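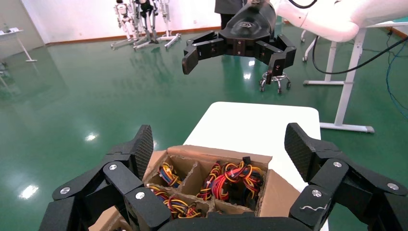 Carton à cloisons et faisceaux de câbles, salle de préparation de Lindqvist

Temps de lecture : 3 min

L'atelier Lindqvist occupe le rez-de-chaussée d'un ancien dépôt postal à Fisbridge. On y trie du matériel informatique retiré des bureaux et des écoles de la région, et on y prépare les lots de câbles et d'alimentations qui repartent ensuite chez les réparateurs. J'y suis allé en octobre, pour la matinée portes ouvertes. Le rendez-vous était fixé à neuf heures, côté quai de livraison.

Nous étions 16 dans le premier groupe, des enseignants de lycée professionnel pour la plupart. Frøydis Sjögren nous a reçus avec du café et une feuille de consignes : chaussures fermées, sacs au vestiaire, ne rien prendre dans les bacs sans demander. Elle dirige la préparation des lots depuis l'ouverture du site. Elle parle un français rapide, avec beaucoup de mots d'anglais pour les connecteurs.

La visite commence par la réception. Les unités centrales arrivent sur palettes, filmées, et passent d'abord à la pesée. Le démontage se fait dans une pièce voisine que nous n'avons vue que par la vitre. Les alimentations sortent de là d'un côté, les câbles de l'autre, et tout se retrouve dans la salle de préparation, au fond du couloir.

Les cartons utilisés pour les câbles sont des cartons ordinaires, avec des séparations en carton ondulé. L'atelier a essayé des bacs en plastique, puis y a renoncé : ils prenaient trop de place au retour. Chaque faisceau est enroulé sur lui-même avant d'être posé dans sa case. Le rouge, le jaune, l'orange, le bleu et le noir se mélangent dans un même faisceau, et c'est le connecteur qui décide du lot, pas la couleur. Un carton peut servir plusieurs fois. Quand les rabats sont trop abîmés pour fermer, on le garde pour la circulation interne.

Le poste suivant est celui des alimentations. Ce sont des blocs métalliques classiques, avec les câbles à demeure, et la difficulté vient de là - les fils s'accrochent entre eux dès qu'on pose deux blocs côte à côte. Aslak Söderlund, qui forme les nouveaux arrivants, demande toujours de dégager les câbles avant de soulever le bloc. Il nous a fait essayer sur un modèle de 300 watts. La moitié du groupe a soulevé d'abord.

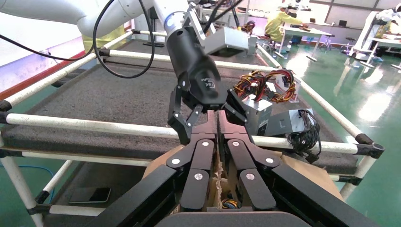 Les alimentations sont ensuite testées une par une. Celles qui tiennent la charge reçoivent une étiquette verte et partent chez Urker, le grossiste qui reprend la majeure partie du stock. Les autres sont ouvertes pour récupérer le ventilateur et le cuivre. Le tarif de reprise n'a pas été donné, malgré deux questions.

Le revêtement des plans de travail m'a intéressé davantage que prévu. Une moquette rase gris foncé évite que les blocs glissent et limite le bruit. Frøydis Sjögren nous a dit qu'on la change quand elle commence à retenir les petites vis. Pour un atelier de lycée, la solution me paraît facile à reprendre.

Nous avons terminé par le magasin, où les lots prêts attendent sur des rayonnages numérotés. Celui de l'allée 101 était réservé à Nindidberg, une commande de 180 cartons pour un programme de réparation scolaire. Les bons de préparation sont encore sur papier, remplis au crayon, et agrafés au rabat du carton.

La visite a duré jusqu'à onze heures et demie. Le parking est petit et se remplit vite, mieux vaut prendre le bus et descendre à l'arrêt du dépôt. Pour les classes, il faut écrire à l'accueil avant la fin du trimestre en indiquant le nombre d'élèves et le niveau. Les groupes scolaires sont reçus le matin uniquement.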